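ホーム｜データ｜コード｜更新履歴｜コメント

# Stirnero-Tabletop データカード

Stirnero-Tabletop は、卓上把持における視覚ポリシーの汎化を調べるためのシミュレーションデータです。Ulbridge 版の後継にあたり、部屋の内装と卓上の物体配置をエピソードごとに入れ替えています。

## 内容

- 物体カテゴリ:38
- 部屋レイアウト:22
- 評価用の初期配置:114(学習側には含まれません)
- 指示文:英語のみ

各エピソードには、レンダリング画像、関節角、グリッパー開度、指示文、成否フラグが入っています。成否は物体の高さと把持の保持時間で自動判定しています。

## 生成方法

軌道は Karras プランナーで作りました。目標物体の真上に手先を移動し、指を開いたまま鉛直に下降して閉じる、という上方からの把持に限っています。側方からの把持は March 版で試しましたが、周囲の物体との干渉が多く、今回は外しました。

壁、床、家具の外観は独立に抽選しています。そのため実際の住宅ではあまり見ない組み合わせも出ます。倒れた状態の物体も初期配置に含めました。

## 結果

同じエピソード数で学習した場合、内装を固定したポリシーより、内装を入れ替えたポリシーのほうが未知の部屋での成功率が高くなりました。差が大きいのは小型の物体で、鍋のような大型の物体ではほとんど差がありません。学習は乱数シード 2 通りで行いましたが、シード間のばらつきは十分に評価できていません。

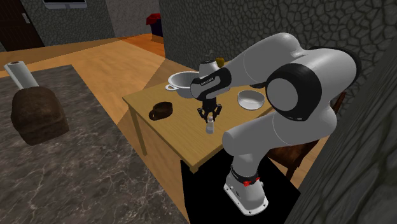 図1:卓上の小さな白いボトルの真上で指を開いたグリッパー(シミュレーション)。左手前には横倒しのマグ。

## 既知の問題

- 壁のテクスチャの縮尺が部屋によって揃っていません。
- 透明な物体は収録していません。
- 1 エピソードの展開に約 2 GB のメモリを使います。古い読み込みスクリプトではさらに増えます。
- 実機での評価は未実施です。Erier 形式への変換は `tools/convert.py` で行えますが、関節角の単位は手動で指定してください。

## 担当

生成:Kosmas Raptis、Nipon Khamphan
評価:Manolis Theodorakopoulos

最終更新:7月29日

コメント(3)

**Ayodele Odukoya**
評価用の配置ファイルだけ別に落とせますか。全体を展開するとディスクが足りません。

**Nipon Khamphan**
`eval_only` のアーカイブを追加しました。画像は入っていないので、手元でレンダリングしてください。

**Charalambos Giannakopoulos**
変換時に単位を指定し忘れて、関節角がすべて度として読まれました。ラジアンを既定値にしてもらえると助かります。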